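Werkstatt > Praxistipps > Automatisierte Montage > Störungen

Zuletzt aktualisiert: 12. April

Speichermodule beim robotergestützten Einbau: Verhalten nach einem Greiffehler

In der Lehrwerkstatt Ternau wurde im Januar ein Speichermodul beim Einsetzen verkantet und der Steckplatz beschädigt. Der Arm hatte die Bewegung fortgesetzt, obwohl das Modul schief zwischen den Fingern saß. Für alle Montagezellen gelten seither die nachstehenden Hinweise.

Vor dem ersten Griff ist der Rechner vom Netz zu trennen und auf die Seite zu legen. Die Bauteile verbleiben bis zur Entnahme in der Ablage. Während der Fahrt greift niemand in den Arbeitsraum – auch nicht, um ein Modul geradezurücken.

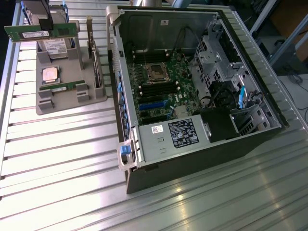 Was ist zu tun, wenn der Arm mit gegriffenem Modul stehen bleibt?

Zunächst ist der Not-Halt zu betätigen. Das Modul wird von Hand gestützt, bevor der Greifer im Einrichtbetrieb geöffnet wird. Ein Neustart des Programms bei geschlossenen Fingern ist unzulässig.

Nach jeder Störung sind die Fingerspitzen auf Abrieb zu prüfen und die Halterungen am Bauteilträger auf festen Sitz. Die Greifposition ist mit verringerter Geschwindigkeit neu anzufahren. Nach mehr als 2000 Griffen werden die Fingerbeläge ersetzt, auch wenn kein Verschleiß erkennbar ist.

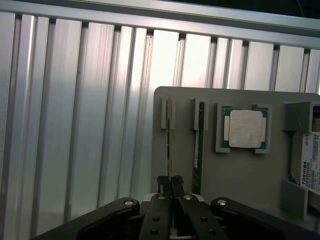

Aus Zodov wurde hierzu angemerkt, die Prüfung der Beläge allein genüge nicht; dort sei der Fehler erst ausgeblieben, nachdem auch die Kraftgrenze beim Einsetzen herabgesetzt worden sei. Die Anregung wurde übernommen. Der Grenzwert ist im Störungsbuch unter Blatt 6 einzutragen – mit Namenszeichen der einrichtenden Person.

Seite drucken
Per E-Mail senden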